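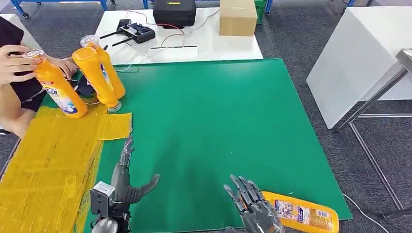 19/04/2022 - test kitchen notebook, zucchini oat loaf

Third go at the loaf for the Romwood school menu. Last two were gummy in the middle and too sweet on top. Changes today: grated zucchini salted and squeezed in a towel, honey cut by a third, oats ground finer.

658 g batter into the long tin, 175 C, middle shelf. Skewer clean at 47 min. The small tin took 37 min with the same batter. Both left in the tin 10 min before turning out.

Squeezed zucchini gave up more water than I expected, and I should have weighed it. Next time weigh before and after and write it down here, not on the towel bag.

Crumb is much better. Still a damp line along the bottom of the long loaf, a finger wide at one end and gone by the other. Could be the oven, left side has been slow since August. Small loaf had no line at all.

Flour was the Murnia whole wheat, new sack. It drinks more than the old one. Batter stood 15 min and went from pourable to spoonable, so I added a splash of milk to the second half (long tin got the first half, so this may be the whole story with the damp line - need to repeat with one batch, no milk).

Cinnamon: 1 tsp is enough. The nutmeg can go. Walnuts are out anyway for the school version, toasted sunflower seeds on top instead. They browned too fast, put them on halfway through.

Muffin version from the same batter, 21 muffins, paper cases. Cases stuck while warm, peeled fine once cold. Flavor flatter than the loaf, maybe a little lemon zest.

Aquino want slices that hold up in a lunch box until noon. Wrapped four slices, two in the fridge and two on the shelf, check tomorrow.

To do: order more Clovov paper cases, oven thermometer on the left side, ask if the school allows honey for the youngest group.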